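Notes from the Lurville open day, typed up on the train home so forgive the state of them. Sunday, doors at 10, we got there at 10:20 because the shuttle from Civberg station runs to its own idea of a timetable.

**Getting in**

Sign in at the desk, badge, sticker on the phone lens if you're going through the workshop (they take it off again afterwards, bring something to clean the glue). Coats upstairs. Coffee free, cake not. Queue for the big arms already out the door so we went the other way round, which I'd recommend to anyone going next year.

Lurville is the old seed warehouse, ground floor is all robotics now, upstairs offices. Heating on full. Bring water.

**Stop one, the packing line**

Tokarz had this one. Two arms, one belt, boxes of tea going into bigger boxes of tea. Fast, loud, well rehearsed. The engineer had a headset mic that dropped out every time she turned toward the machine, so I got maybe half the talk. What I did get: changeover used to take a morning, now it's a menu on a tablet. Somebody asked what happens if a box comes in squashed. Answer was that it goes down the side chute and a human looks at it. Fair enough.

It stopped once while we watched. Red light, guard open, box pulled out, guard closed, off again. Kids loved that bit more than the rest.

Price on the board for the smaller gripper was 630, the basic one 500, both before tax. Wrote that down for Jérémie, who had asked.

**Stop two, Rota**

Rota is the mobile base, the one that was in the June newsletter. Smaller than I thought. It carries trays from one end of the hall to the other and waits for people. Waits and waits. With an open day crowd in the aisle it basically stood still and beeped politely, and the student minding it had to walk in front with his arms out like a lollipop man.

Good talk though. He said the maps are the easy part and doors are the hard part. They have one door in the building it still won't go through, glass, and they've put tape on it at knee height. Saw the tape.

Battery swap demo at 11:30, missed it, was in the cake line.

**Stop three, teaching by hand**

Best thing of the day for me and the least crowded. Ottó Medve ran it, sleeves rolled up, no slides. No arm in this one at all. The idea is you hold the gripper yourself, do the job yourself, and the recording of you doing it is what the robot learns from later. He got the explanation done in two minutes and then it was hands on, groups of 6, one go each.

Things I scribbled down while he talked:

- go slower than feels natural, then slower again
- don't look at your hand, look at the thing
- a fumble isn't wasted, keep going and finish, they sort the takes afterward
- reset the table the same way but not exactly the same way. Variety is the point
- soft stuff is much harder than hard stuff, cloth worst of all

I asked how many goes you need before a robot can do it. He wouldn't give a number. Depends on the task, depends who's holding it, some people are just tidy and some aren't. I am not. My first try I squeezed far too early and pushed the thing along instead of picking it up, second was better, and by then my time was up — there was a boy behind me who did it in one without apparently thinking.

It's heavier on the wrist than you'd guess after a few minutes. Ask for a break if you get a go.
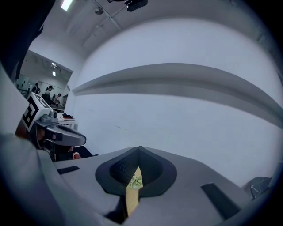 **Lurville Robotics, Hand Demonstration Group**

The gripper bodies are light gray with a smooth molded top, and the block with the black and white pattern sits up on top where it can be picked up by a camera. Ottó said people always want to put a thumb over the pattern. Don't, the tracking loses it and the take has to be done over.

Questions went on a while. Someone wanted to know if it would ever fold laundry, groans, he said ask him again later. Somebody else asked about left handed people and that got a proper answer: they want more of them, the recordings lean heavily right handed, and if you are left handed and live nearby there's a sign up sheet at the desk. I took a slip for my sister.

Jérémie Pons from our own club turned up at this point, having done the whole thing in reverse order and being very smug about seeing the battery swap. We compared notes over the last of the coffee. He liked Tokarz best. We did not agree.

**Practical bits for next time**

Go early or go after lunch, the middle is packed. Parking behind the building is tiny, take the shuttle. Lift was working but slow. The workshop talk is worth it if you can stand near the front, otherwise skip. Hand demonstration slots fill up so put your name down as soon as you're thru the door, before the coats even.

Last shuttle back leaves at 4:15 and it does leave at 4:15, we saw it go. Next one is the ordinary bus from the corner by the pharmacy, exact change only.

Slides from the Tokarz talk are supposed to go up in the members folder, will add the link when I have it.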